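Farkgate House Residents
Minutes of the December meeting

Chair: Heather Haldane
Present: residents of Farkgate House and of the two Heffernan Street entrances. The attendance list is kept with the signed copy of these minutes.
Apologies were received from the third floor, where there is influenza.

1. Minutes of the last meeting

The minutes were read and accepted with one correction. In item 4 the word "elevator" must be "elevator door". The elevator itself was not broken.

2. Laundry room

The second dryer is again in use. The chair reminded all residents that the booking sheet is valid also in the evening. A resident of Heffernan Street asked if it is possible to book two times in one day. It is possible, if no other name is on the sheet one hour before. It was asked that people write their apartment number and not only a first name, as we have now several residents with the same first name.

The lint filter must be cleaned after each use. This was decided already in the spring and it is still not done by everyone.

3. Reading room on the ground floor

The room needs a new floor and new furniture. The floor was discussed first, see item 4. On furniture, the residents who work on the plan presented their wishes: two tables, chairs without arms, and shelves which are not higher than a person can reach.

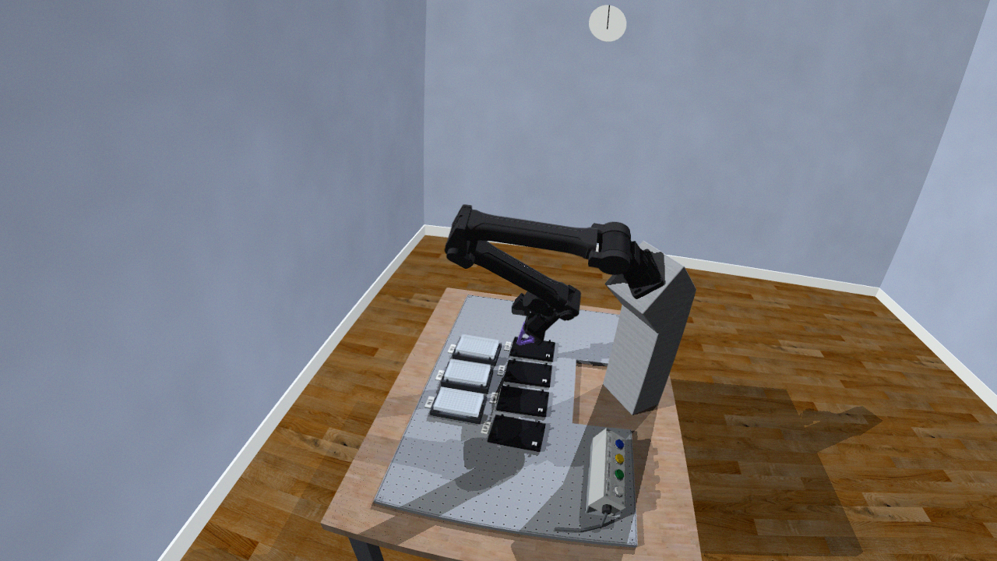 Most of the discussion on furniture was about the tables. The old ones are too low for people who have difficulty to stand up again, and one of them has a crack in which coins and crumbs disappear. Several residents prefer dark wood, because it hides the coffee. Others find that the room has little daylight already and that a light wooden tabletop like this one would make it more friendly, even if a large part of it is later covered with something gray, in our case probably the newspapers. A vote was taken and light wood was chosen. The height will be decided when two or three residents have tried chairs in the shop.

The chess players asked that one table stay near the window. Agreed.

4. Floor of the reading room

Two written offers were received. Carnine asks 2665 dollars for the floor, with the removal of the old carpet included. Medex asks 2894 dollars, also with removal, and adds new baseboards on all walls. The chair explained that the baseboards in the reading room are original and that in one corner they are only half there.

There was a long discussion. Some residents said that the cheaper offer is not cheaper if we must pay the baseboards after. Others said that baseboards can be painted by ourselves in one weekend — it was remembered by several persons how long the painting of the bicycle cellar took.

Decision: the chair will ask Carnine for a price with baseboards, and the two offers will then be compared again. No contract is signed before the next meeting.

5. Color for doors and signs

Visitors continue to take the wrong entrance. The proposal is that the doors on the Farkgate side receive black signs and the doors on the Heffernan side receive purple ones. One resident was afraid that purple is difficult to see in the evening. Another answered that the difficulty is in the lamp over the door, which needs a stronger bulb in any case.
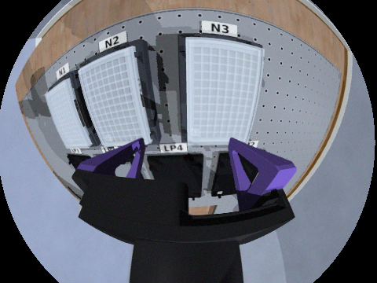 Purple next to black.

It was agreed to try with one sign of each color, for one month. The letters will be white on both. The text will say only the name of the entrance and the apartment numbers, without arrows.

6. Clock in the entrance hall

The clock in the entrance hall was taken down when the wall was repaired, and it was not put back. Many residents miss it, especially those who wait there for the school bus with children. The old clock was heavy and loud. The meeting would like a simple one, round and white, placed high enough that the ball players do not reach it.

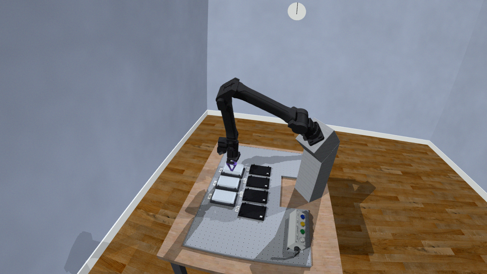 Image: Heather Haldane

It was asked if the clock must have numbers. Opinions were different. The parents said that the children learn the time better with numbers, and this was accepted. A resident from the second floor has offered to buy the clock and to bring the receipt.

The wall color was also mentioned. The hall is at the moment yellow in the upper part and gray in the lower part. A pale blue-gray for the whole wall was liked by many, but there is no money reserved for it and the matter was moved to the spring.

7. Survey about quiet hours

The survey was delivered to all 68 households. The answers are still coming in and the box in the hall stays open. Please do not put other mail in this box. The result will be presented at the next meeting — without names, as promised.

8. Other matters

a) The building office is closed on 25/12/2025. For water damage on this day please call the emergency number on the board next to the mailboxes.

b) Bicycles without a name tag will be moved to the back of the cellar. They will not be thrown away.

c) A request was made to leave the floor of the reading room free of rugs after the renovation. People with walkers get stuck on the edges. There was no objection.
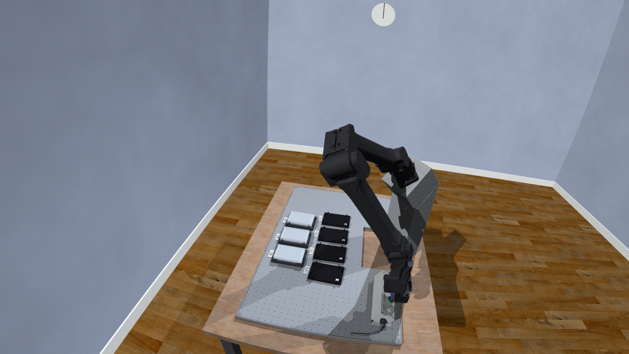 Light table on a wooden plank floor, without a rug.

d) The plant in the stairwell has been watered by too many people. Only the first floor waters it from now on.

9. Next meeting

The date will be put on the board after the new price from Carnine is received. Points for the agenda can be given to the chair in writing, also in other languages than English.

The meeting was closed by the chair.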